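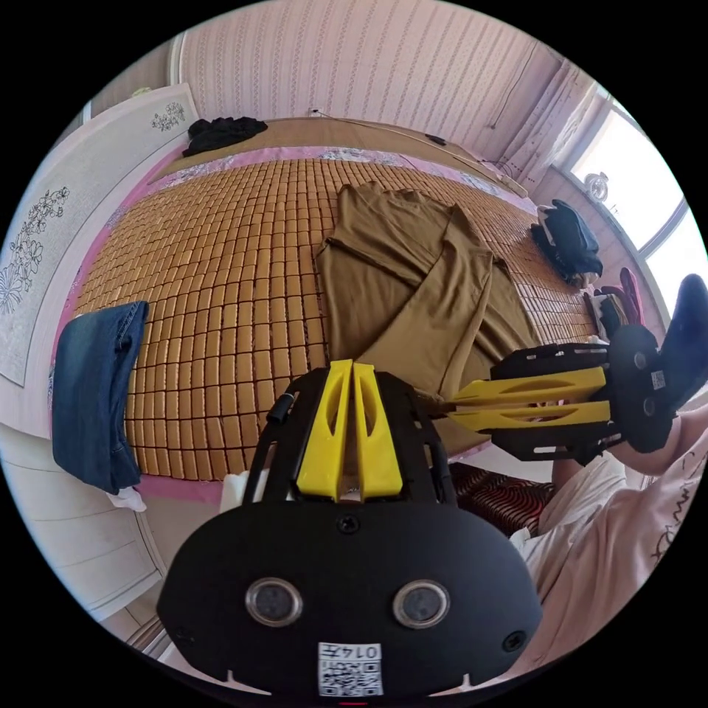

How to Fold Clothes on the Bed (and Get Them All Put Away Before Bedtime)

By Sadia Bajwa
Updated 07/10/2021

I have folded laundry on the couch, on the kitchen counter and once, during a move, on the hood of a car, and I always come back to the bed. It's wide, it's the right height if you don't mind leaning a little, and you can't go to sleep until the job is finished!

Get the surface ready

A soft mattress is the main trouble. Shirts sink into it and the creases wander. If you sleep on a bamboo tile mat in the warm months, leave it right where it is, as the small tiles give you a firm, smooth place to work. With an ordinary bedspread, pull it as tight as you can and smooth it from the middle out. Move bags and odds and ends over to one side, and hang jeans over the edge of the bed until you're ready for them – they're heavy and they take up more room than you'd think.

Folding a long-sleeved shirt

1. Button the top button, the middle one and the bottom one. Lay the shirt face down with the collar pointing away from you.

2. Run your palms from the collar to the hem, then out along each sleeve. Take your time over this, especially with khaki cotton, which holds on to every wrinkle.

3. Fold one sleeve across the back on a diagonal, so the cuff ends up pointing toward the opposite bottom corner.

4. Bring that side of the shirt in toward the middle, sleeve and all. Do the same on the other side. You should have a long rectangle a little wider than the collar.

5. Fold the hem up a third of the way, then fold again to meet the collar. Turn it over and tug the collar straight.

My friend Hsin-yi Liao does her sleeves straight down instead of on the slant, and hers look lovely too. I find the diagonal keeps the shoulder from bunching, but try both and see which your hands like.

Jeans

Empty the pockets first (I have washed a bus pass, so I speak from experience). Lay one leg on top of the other, tuck in the little point at the seat, and fold the hems up to the waistband. Fold once more for a shelf, or roll from the hem if they're going in a deep drawer.

Dark and bunched-up things

Save black clothes for the end and give each piece a good shake. Lint shows up on them terribly, and you can go over the whole lot with a lint brush in one go before folding.

Carry each stack to the drawer as soon as it's done. Mine start to lean after the fifth or sixth shirt, and the cat helps with the rest.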